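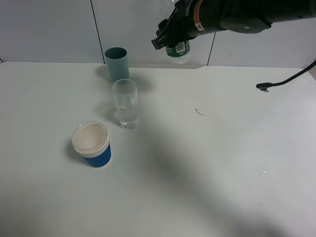
How long does a village water test take these days? With the old lab route it's 18 days from sampling to a result in your hand, and with the little Plilden reader it's 52 minutes, most of which you spend waiting for the strip to settle.

I've been banging on about this gadget since February, so bear with me. Linnea Midtbø built the first one as a student project, because her field samples kept going bad in the back of a truck on the way to Valulside. She wanted something that could check for cholera right there at the well, run off a phone charger and survive being dropped. The one she lent me has been dropped plenty (twice by me, sorry Linnea!) and still switches on.

You put a few drops on a paper strip, slide it into the slot and wait. A small light shines through, the reader looks for the color change, and you get a plain result on the display. There's no app to download and no account to set up, which made me happier than it probably should have.

I spent a good hour on the phone with Masanobu Iwasaki, who runs the trials out of Pluvstead. They've done 3,000 strips so far across eight districts, and he says the readings match the lab very well when the water is fairly clear. Muddy water is still a headache. The strips clog, and then you're filtering through cloth first and adding a step that people forget when they're tired. He's trying a new strip with a coarser pad on the front end and hopes to have a batch ready for the rainy season.

The other sticking point is money, as ever. The reader itself is cheap to put together, but the strips have to be kept dry and used within eight weeks of opening the tin, and a clinic that only sees a scare now and then ends up throwing a lot of them out. Masanobu would love smaller tins. The supplier, Ikeda, is thinking it over.

I'll be visiting the Pluvstead team again next month, so if you have questions for them, hit reply and I'll take them along!

14 comments
Share 37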